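Do residents over the border count for the free flu and Covid booster in Hultley?

2 min read
Last updated: November

We moved just outside the Hultley boundary this spring but are still registered with the surgery in town. The council leaflet says the autumn booster clinic is for "Hultley residents", and our new district, Gummont, hasn't announced anything yet. Has anyone in the same position managed to book? My husband is on the at-risk list and I'd love to get him sorted before the cold weather!

marrowfat_9

Yes, and it was brilliantly easy! We're in Gummont too. What matters is the surgery you're registered with, so ignore the word "residents". I rang at half past eight, gave our postcode and they booked us both in for the same morning. Take your letter if you have one - they did ask for mine, though the lady behind me only had her appointment card and she was fine.

The clinic is in the old Otau hall, up the ramp at the side. Parking is hopeless, so get the 446 bus, which stops right outside. I was in and out in no time and the staff were lovely. Do go!

tilly1042

dont know about gummont but my mum had hers at the hall and they had run out of slots by lunch, so ring early

Pebbledash

Just to add to the first reply, there's a second clinic at the Hovland centre that hardly gets a mention. It has 300 places and takes people from both districts, registered in town or not. The catch is that it's over 65s and at-risk only, so your husband could go but you might have to wait.

I helped my neighbour book there and we were really impressed - they even offered her an evening slot. 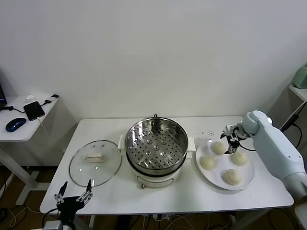

She had a choice of two dates, and they'll ring you back if you leave a message, so don't give up if the line is engaged. Good luck to you both!

oldcanalpath

Related
Mask rules at the Hultley surgery
Changing your GP after moving district
446 bus: winter timetable
Getting a copy of your vaccine record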